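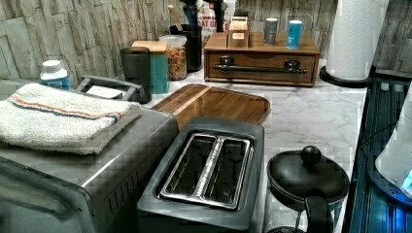
4 min read

Ayanda Naidoo has valued estate jewellery at Alberg for 31 years, and she remains cautious about the word "antique". "We reserve it for pieces more than 100 years old," she said. "A brooch from the 1950s is vintage, and our catalogue says so." 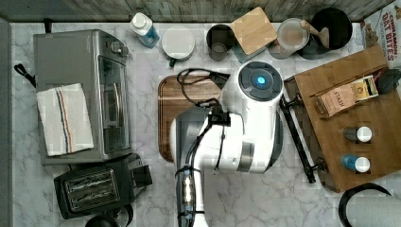

Her department's November sale in Prollthorpe will include opal bar brooches and a garnet collar, lot 2439, consigned by a family in Rurnitia. Ms. Naidoo advises owners against polishing before an appraisal. "Wear on the clasp helps us to date a piece - and a buffed hallmark may be lost for good."

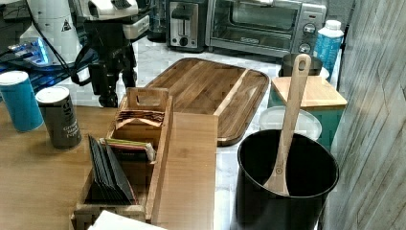
Repairs in a different colour of gold are noted in every condition report. "Buyers will accept an old repair," she said. "They are entitled to read of it first."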